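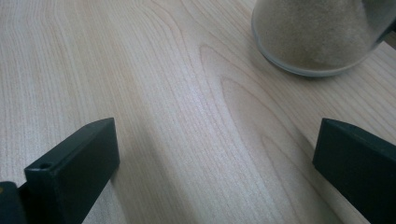 Page 16

READING A TABLETOP
Notes for the second bench session, Furniture Care and Repair
Sinan Bayram

Welcome back, everybody, and thank you for sweeping up so nicely last time. These notes go with the session on grain. I have written them out at greater length than I probably should have, partly so that you can listen on the night without scribbling, and partly because I have never managed to talk about wood briefly in my life. Bring them with you, and bring a soft pencil too.

Where to begin

Before you sand a table, or oil it, or even decide whether you like it, spend a few minutes just looking at it. Stand at one end, then walk to the other. Bend down until your eyes are nearly level with the surface and look across it toward a window. People feel silly doing this the first time (I certainly did, in a shop full of customers), but the habit will save you a lot of grief later on.

Take the pale wood at the top of this page. The left half is quiet, with fine lines lying close together, all going the same way and wavering just a little. Through the middle and over to the right the pattern opens into arches, one inside another, drawing in to a rounded point near the center. Woodworkers call that second pattern cathedral grain, and once you have heard the name you will start to see it on doors, wardrobes, bar counters and the sides of other people's pianos.

Why there are two patterns

A tree grows a new layer every year, right around the outside, like a very slow candle being dipped. If the trunk were a perfect cylinder those layers would be plain tubes, one inside another, but a trunk tapers, so the layers are closer to tall, narrow cones. Everything we see on the face of a board comes from the way the saw, or the veneer knife, went through those cones.

Cut straight toward the heart of the tree and you cross the layers nearly square on. They show up as straight lines, close together, and we call this quarter grain, or sometimes rift grain when the angle is a bit looser. Cut along one side of the trunk and you slice the cones at a shallow angle. Then you get arches. This is flat-sawn or plain-sawn wood, and the arches can be short and round or very long and drawn out, depending on the tree and the cut.

A single wide board will often show you both, arches where the cut ran flat to the rings and straight lines out toward the side where the rings stand up steeper. So two patterns on one surface don't have to mean two pieces of wood. They might, of course! You have to look for the joint, and we will practice finding joints on the sample boards after the break.

If you find all this hard to picture, Lenuța Grecu showed me a lovely way to do it at home. Peel a large carrot and slice it lengthwise down the very middle, then slice a second one lengthwise but well off to the side. Lay the pieces next to each other. The carrot has only a core and an outer part, so you won't get a whole nest of arches, but you will see the core taper to a rounded tip on the second one, and I think that makes the thing clearer than any of my chalk drawings. Then you can eat it.

A word about color

Pale woods are seldom one color. On the same tabletop you may find beige, cream and a faint pinkish tan, all sitting side by side in streaks, and the darker lines of the arches may be only a shade or two deeper than what lies between them. Beginners often want to even this out with stain. Please wait. Live with the piece for a week or two first, and look at it in the morning and again under a lamp.

Light plays tricks as well. Where it reflects off the finish, the wood looks paler and a little washed out, and the color seems warmer away from the shine. I once spent most of an August afternoon trying to rub out a light patch on a customer's desk, and it moved when I moved. If you suspect a faded area, change where you are standing before you reach for anything in a tin. A true faded patch stays put.

Can you name the wood?

Everyone asks, and I do understand why, but grain alone is a poor guide. Plenty of light woods can show this sort of arch, and a finish can shift the color a good way in either direction. Printed surfaces can be very convincing, too. To be at all sure you need the end grain, a hand lens and preferably a scrap you can cut. Lacking those, I write "pale wood, cathedral figure" on the job card and leave the line for species blank. There is no shame in a blank line.

Solid or veneer?

This one we can usually settle at the bench. Look at the edge of the top and follow a line of grain over the corner. On solid wood the lines carry on down into the end in a sensible way. On veneer they stop short, or the edge has a separate strip with a pattern of its own. Look underneath as well. The same cathedral repeated several times across a table, like wallpaper, is another good hint that you have veneer, and you should put the coarse paper back in the drawer at once.

Working with the lines

Whatever you do to a surface by hand, do it along the grain. That goes for sanding, for wiping on oil and for the last pass of the cloth. Over the straight part this is easy enough. Over the arches you can't follow every curve, and you would make a terrible mess trying, so pick the general direction of the long sides and keep to it from one end of the top to the other, with long, even strokes. Scratches that run across pale wood may hardly show while you work and then jump out as soon as the finish goes on.

For a smooth surface with a low sheen, a light hand is plenty. We will be using the finer papers and then a wipe-on oil, in 3 thin coats, each one left overnight. As we only have the one evening, I will have boards ready at each stage.

For your notebook

Choose a tabletop at home and make a pencil sketch of its grain, as big as your page allows. Mark where the lines run straight and where they arch, and put an arrow for the direction you would sand. Add a note on where the light was coming from. The drawing needn't be pretty. Mine look like fingerprints, or sometimes like a badly peeled onion.

If your own table is glass or painted, borrow a neighbor's, or use the big bench in the workshop, which is free from 2 until we start. The sample boards are kept in the flat drawers under the window, and please slide them back with the labels facing out.

The passage on veneer thickness is on page 68 of the course reader. Read it before the session if you can, and bring along any small piece you are unsure of, wrapped in a towel so it doesn't get knocked on the bus.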